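Our firm is bringing in robot arms to fold cloths. What happens to the people?

Posted in Work and Workplace by Gemma Ellwood

I work at Kellura, where we launder and pack cleaning cloths for cafes and hotels. There are nine of us on the folding benches and we get through 2000 cloths on a good shift. In March we were told that folding will go over to robot arms, bit by bit, and that none of us will lose hours. I'm rather excited, to be truthful! My shoulders have had enough of folding. But a few of the others are worried, and I'd like to hear from anyone who has been through it. What did you end up doing all day? Did the pay change? And can an arm with two fingers really cope with something floppy?

Alfredo Maglaya

Yes it can, and it's great fun to watch. We had the same change at Barer two years ago. An orange microfibre square laid flat on the table, two black fingers coming down to it - I could happily stand there through my whole tea break.
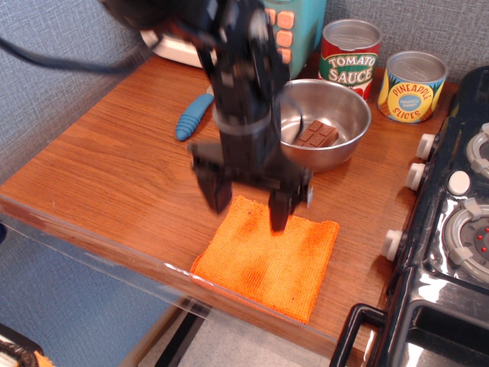
Photo: Alfredo Maglaya

Now the useful bit. My job went from folding to what we call minding. I set out the work, check the folds, pull out anything frayed and stop the arm when a corner goes astray (it does happen, cloth is awkward stuff). In the first week it managed 130 cloths in a shift and we were all a bit smug. By the summer it was doing 330, and I was cheering it on like a football team.

Pay stayed the same at first. We then asked for a minding grade, in writing, and got it. Do that early, before everyone has quietly picked up the new duties for nothing. Also ask who gets trained. At our place it was going to be only the two youngest, until Carol Staniforth asked why, and then it was the whole bench. She's now the best of us at it and she is 61.

The arm has no idea what a tidy stack looks like until people who fold for a living have shown it, so your lot know more than you think. Tell them that.

A terry square folded into layers doesn't sound like much, but I do love seeing one on the table with the gripper open just over it.
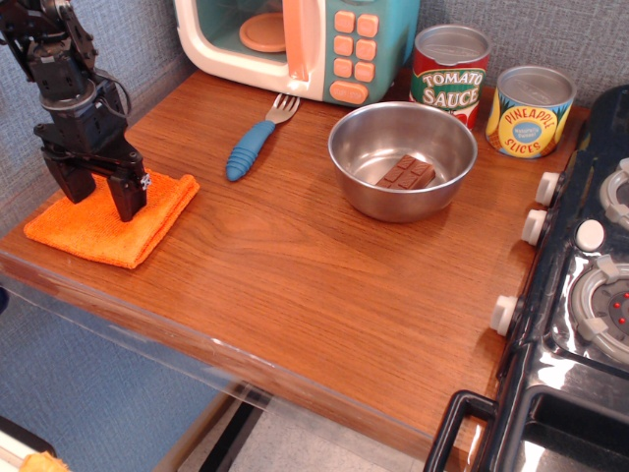 Yung-ching Chuang

Agree with most of that, though I'd be careful about "none of us will lose hours". Ask for how long. We were promised the same at Evangelista and it was kept, but people who left weren't replaced, so the room got quieter. I missed the chatting more than I expected. We fixed it a little by moving the minding stations so they face each other.

On the good side, my wrists are so much better, and I've learnt to change the settings myself. I'd never have believed that!

Benedito Mendonça

we got ours last year, its fine. bring earplugs

Gemma Ellwood

Thank you all, this is brilliant. I've copied out the part about the minding grade and I'm taking it to our meeting. Will ask about the stations facing each other too.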